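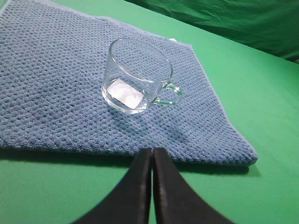

Figura 12.1. Pinza casi cerrada, vista desde la cámara de muñeca, con una taza de vidrio sobre una toalla azul.

Capítulo 12
Puesta a punto de una celda de manipulación con cámara de muñeca

Una celda recién montada casi nunca agarra bien a la primera, ¡y ahí empieza lo interesante! El brazo se mueve, la pinza abre y cierra, la cámara entrega imagen, y aun así los dedos llegan un poco cortos o un poco girados. Buscar de dónde sale ese error, encontrarlo en un tornillo, en una tabla de la memoria o en una lámpara mal orientada, y ver cómo la celda se vuelve repetible es una de las tareas más agradecidas de este oficio. A ella dedicamos el capítulo.

Trabajaremos con la celda Marner, que ya conoce quien haya seguido el capítulo anterior: un brazo de sobremesa, una pinza paralela de dos dedos y una cámara pequeña fijada a la muñeca. El controlador es el Lüthi del armario lateral. Si su laboratorio dispone de otro equipo, los nombres de los menús cambiarán, pero el orden de las operaciones sirve igual.

Al terminar el capítulo, el lector sabrá:
montar y alinear los dedos de la pinza;
fijar el cero de apertura y comprobarlo;
calibrar la cámara respecto a la muñeca;
preparar la luz y la superficie para objetos difíciles;
llevar una hoja de mantenimiento que otra persona pueda entender.

12.1 Lo que ve la muñeca

Una cámara fija, colgada sobre la mesa, ofrece siempre el mismo encuadre. La cámara de muñeca viaja con la herramienta, y eso tiene una ventaja preciosa para el técnico: los dedos aparecen en la propia imagen. En la figura 12.1 ocupan la parte inferior y apuntan hacia la toalla, con una rendija entre ambos por la que asoma el verde de la mesa. Esa rendija vale oro. Si sus bordes se ven casi paralelos, como ocurre en la figura, tenemos una primera pista de que los dedos están bien asentados; si forman una cuña evidente, conviene parar y revisar el montaje antes de tocar ningún parámetro.

Cuidado, eso sí, con medir a ojo. La perspectiva agranda lo que está cerca del objetivo, y la anchura que se aprecia en pantalla no equivale a la apertura real. La imagen orienta, la galga decide.

12.2 Montaje y alineación de los dedos

Con el brazo en posición de servicio y la energía de los motores cortada y bloqueada, retire los dedos y limpie las caras de apoyo con un paño que no suelte pelusa. Una viruta diminuta en el asiento se convierte, en la punta, en una desviación que se nota muchísimo (compruébelo una vez con un trocito de papel debajo de un dedo, es un experimento estupendo).

Coloque primero el dedo izquierdo, apriete los tornillos a mano y repita con el derecho. Después presente la galga plana entre los dos, acérquelos con el mando manual de la pinza hasta que la sujeten sin forzarla y dé el apriete final alternando de un lado a otro. Retire la galga. Las puntas deben quedar a la misma altura.

12.3 El cero de apertura

El controlador Lüthi guarda la apertura como una cuenta del codificador. En nuestra celda el recorrido completo corresponde a 2000 cuentas, y el cero se define con las puntas en contacto suave. Para fijarlo:

Despeje la zona de trabajo y active la velocidad reducida.
Cierre la pinza por pasos hasta notar el contacto.
Abra y vuelva a cerrar dos veces, anotando la cuenta en cada cierre.
Si las lecturas difieren en más de 3 cuentas, vuelva al apartado 12.2.
Guarde el valor y reinicie el controlador.

El reinicio se olvida con facilidad. Sin él, la pantalla muestra el cero nuevo mientras el programa sigue usando el antiguo, y uno puede pasarse la tarde entera persiguiendo un fallo que no existe.

12.4 Vidrio, brillos y telas

¡Qué buen maestro es el vidrio! Una taza transparente deja pasar el dibujo de lo que tiene detrás, de modo que el programa de visión puede tomar la trama de la toalla por parte del objeto. Lo que mejor define la taza de la figura son los reflejos del borde y de los costados. En el interior, hacia la base, se aprecia además una mancha blanca muy luminosa. Puede ser un reflejo o un objeto pequeño y plano, y con una sola vista no hay manera segura de decidirlo. El recurso habitual consiste en mover la muñeca y tomar otra imagen: un reflejo suele desplazarse o deformarse al cambiar el punto de vista, de un modo distinto a como lo haría una pieza apoyada en el fondo.

La tela plantea otra cuestión. Un dobladillo levantado cambia la altura local de la superficie y proyecta sombra sobre la mesa, así que la cota de aproximación debe tomarse en el punto de apoyo del objeto y nunca en la mesa desnuda. En la biblioteca Fatordale, que usaremos en las prácticas, esa cota se introduce en el campo «altura de apoyo».

Antes de pasar a la calibración de la cámara, anote en la hoja de la celda el cero obtenido, las lecturas de los cierres y la posición de cada lámpara. El apartado 12.5 parte de esos datos.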